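Search this site Enter keywords Go

Print this page | E-mail this to a friend

Buy the fingertips first

Saturday, November 3, 2018

It's budget season again, and I've spent most of the week arguing with a spreadsheet. We're a small outfit in Berkham, we want to teach machines to handle clothes, and every year the same thing happens: the arm gets the biggest line, everybody nods at it, and whatever's left gets shared out among the bits that touch the laundry. I think we've got it upside down, and I suspect plenty of other small teams have too.

Arms are lovely, I won't pretend otherwise. I went to the Plekus open day last spring and came home wanting two of them (I'd have settled for one and a hat). But an arm with nothing to learn from is a very dear coat stand. What it learns from, in our line, is a person with a gripper in each hand, picking up trousers and putting them down again, day after day. That's where the work is, so that's where I'd put the money.

Our first draft this year had 30 per cent for hand-held kit and everything that goes with it. After a bit of "tightening" it had come down to 19. What went? Spare pads, spare screws, the second set of cables, and the hours for somebody to sit down and fix things. All the dull stuff! And it's always the dull stuff that stops you on a Tuesday afternoon, when you've got a person ready to work, a heap of washing and one jaw that won't close properly.

Clothes are hard on grippers, too. A T-shirt is forgiving. Denim isn't. You get a double seam up the middle, it's thick in one place and floppy in the next, there are rivets, and the whole thing has a mind to slide back to where it came from. The fingertips have to get hold of a fold and keep it while the other hand goes off to find a corner. If the ribs on the pad have worn smooth you'll be chasing the same pair of jeans round the mattress till teatime, and you'll have paid somebody for every minute of it.

So my rule, for what it's worth, is to budget by the hour of use and forget the number of boxes. We'd been quoted for 24 pairs of pads from Kohlhase and I was asked whether we could manage with fewer. Well, yes, if we plan to do less work. I'd sooner put the arm off until spring, borrow time on somebody else's, and have a cupboard full of pads and people who aren't waiting about.

I know the other side of it. You can photograph an arm for the annual report, and a funder can stand next to it and feel they've bought something. A bag of rubber bits and a fortnight of patient folding in a spare bedroom doesn't have the same pull. But come and have a go with a pair of jeans before you cross out the line.
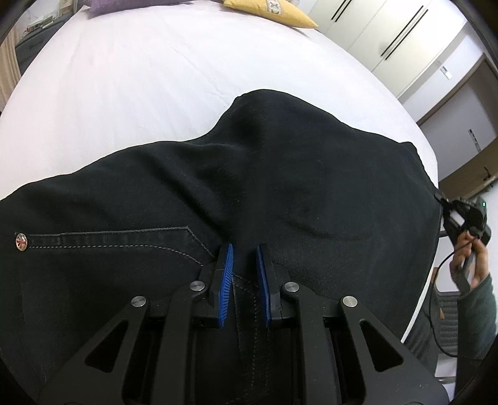

Reader comments (3)

seamripper
We did exactly what you're warning about. Bought the arm from Braneo, then had almost 20 weeks with it under a dust sheet because there was no money left for the hand tools. Never again.

OldToolroom
Bit unfair on arms. Ours forced us to be tidy about everything else, and you learn things with one on the bench that you won't learn by hand. Agree about spares though. Put them in a separate line or they'll get pinched for travel.

pegs_and_line
What do you do about cables? Mine always end up under the person's elbow.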